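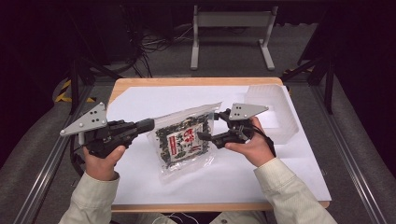 4. Loading a feature and building the show

This section covers getting a film from its delivery drive on to the Korngate player and putting it into a running order. It assumes the player is already wired to the projector and the sound rack (section 3).

4.1 Copying the film

1. Switch on the player and wait for the green light on the front panel to stay steady. Start-up takes two minutes.

2. Push the delivery drive into the front bay until it clicks. Do not use the rear USB socket for features. It is meant for keys and trailers and is much slower.

3. On the touch screen, press Content, then Ingest. The drive appears under its title code. A film in more than one version will show more than one line.

4. Read the whole title code before you tick anything. For a subtitled film, look for the language of the soundtrack first and the language of the subtitles second. If you tick a version with no subtitles, the player will copy it without complaint.

5. Press Start. A long feature can take over 26 minutes to copy. Other jobs can be done on the player in the meantime, but do not start a playback test.

6. When the bar is full, the player checks the copy. Leave the drive in until the word Verified appears.

Caution: pulling the drive during the check leaves a damaged copy on the player. It will be listed as normal in the library and may stop part way through a show. If this happens, delete the copy and begin again at step 2.

Note: error 607 means the player has run out of room. Delete old features under Content, Library. Trailers take up very little space and removing them will not help much.

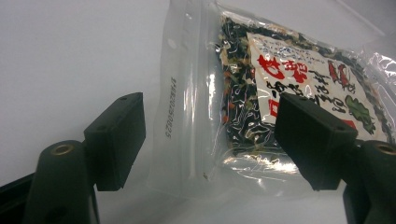
4.2 Loading the key

7. Save the key file to a blank memory stick. Do not unzip it on the stick into folders; the player only looks at the top level.

8. Put the stick in the rear USB socket and press Keys, Import.

9. Check the start and end times shown beside the film. A key for a Sunday matinee often opens only that morning, so a test the night before will fail with a padlock symbol. Ask the distributor for an earlier start if you need a full run-through.

4.3 Building the show

10. Press Shows, New, and type a name. At Tostenby we use the film title followed by the screen, for example Grarell 2.

11. Drag in the items in playing order: adverts, trailers, certificate card, feature. In our library the certificate card for Fang is filed under T, for The Fang.

12. Add the lighting cues. House lights go to half at the first trailer and out at the certificate card. Put the lights-up cue at the start of the end credits, or at the end of them if the booking sheet says so.

13. Set the picture format for each item. Trailers and feature may differ — the player does not change the masking unless a format cue tells it to.

14. Press Save, then Check Show. Items marked red have a missing file or key.

4.4 Spot check

15. Play the first few minutes of the feature, then jump to a scene with plenty of dialogue. Stand at the back row and make sure the bottom line of the subtitles is clear of the masking.

16. Set the sound fader to the level on the booking sheet.

Faults that cannot be cleared from the touch screen should go in the log book and be reported to Kaj Toft before doors open.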